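Painted Plates, Bowls and One Corner I Love | Gallery

Hello again, plate people! It's May 2025, the big cupboard is finally sorted, and I promised some of you that I'd get the floral pieces up here before I started on the teapots. So this is the floral page. It's a small one, and there's a lot of me talking in between, because every time I handle these things I remember something else I wanted to say about them.

For anybody new: I've been picking up painted tableware since I moved to Nukcombe. I buy almost everything secondhand, and I don't go looking for matching sets (my mother does that, and she has a spreadsheet). What I like is a white background with plenty of white left showing, and flowers that look like somebody enjoyed putting them there. My whole list stands at 111 pieces, counting saucers. Thư Trịnh says saucers shouldn't count. We've agreed to leave it.

The big floral plate and the little bowl

I've wanted to put these two on the same page for ages. The plate is the one with all the magenta and pink on it, with purple and a pale blue coming in, and thin dark lines that make me think of branches. The bowl is much smaller and has its color on the outside, reds and pinks with blue and green. They weren't made to go together, as far as I know, but set them both on a black tabletop and they look like cousins! 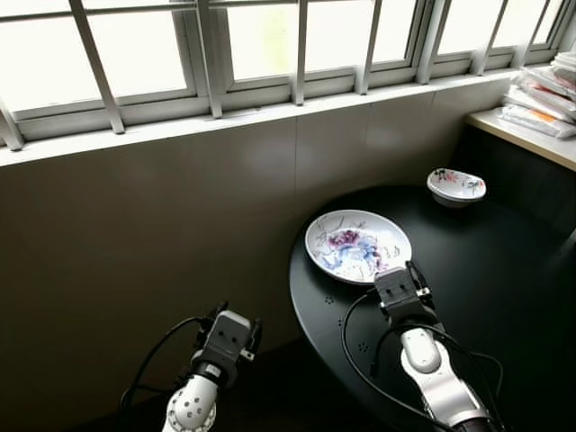
I found the plate at the Filberg market, on a blanket between a box of door hinges and a lamp I also nearly bought. The seller wanted 40 dollars for it and I paid 39, which I'm only telling you because I was so pleased with myself all the way home. The bowl came later, from Tianyou Shi, who was clearing out before a move and let me go through the kitchen boxes first. I took the bowl, two spoons and a colander. The colander isn't going on the website.

A few people have written to ask if I eat off these. The bowl, all the time! It's the right size for a handful of cherries or the last of the rice. The big plate comes out for cake when we have company, and for a pile of flatbreads on lazy weekends, and then it goes back up high where elbows can't find it. I did put it through the dishwasher exactly once, years back, and stood in the kitchen listening to every clink. Never again. These days it's warm water, a soft cloth, and a folded towel in the bottom of the sink.

I've also changed how I store things. I used to stack everything straight up, big on the bottom, and then wonder where the little gray scuffs were coming from (they're from the unglazed foot of the plate above, in case you have them too). Friederike Stöcker cut me a whole bag of felt rounds out of an old blanket, and now every decorated piece gets one on top of it before the next goes down. It makes the stacks taller, so I lost a shelf to it, but I'd do it again.

The blue flower

Now for my favorite bit of painting, if I can call it that when I'm fairly sure it's a print. One big blue flower sits in the middle with its petals in light and darker blue, and then there are magenta-purple blossoms up over its shoulder. What gets me is the flowers that never got any color. They're only outlines, thin and dark, with leaves and stems running in between, and the longer you look the more of them you find. The rim is plain white and slightly raised, and I think that's what keeps the whole thing from feeling busy.

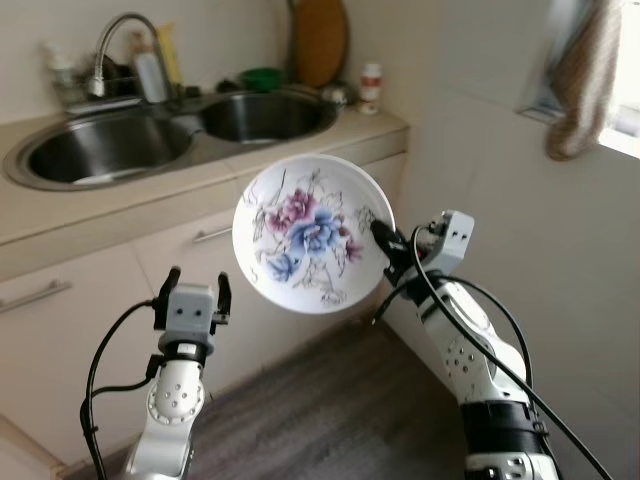

How do you tell a printed design from one painted by hand?
Look closely at the outlines with a magnifier. A print often breaks up into tiny dots or has a very even line, while a brush line gets thicker and thinner and may show little ridges where the color pooled. Plenty of pieces have a printed outline with the color filled in by hand, so check both before you decide.

Still to come: the Billel cups, which I've been putting off because one handle needs gluing, and the two Weidemann serving dishes Uwe Petersen passed along to me. Those should be up in June. If you have something floral with unfinished-looking flowers in it, please write and tell me, I'd love to hear what else is out there!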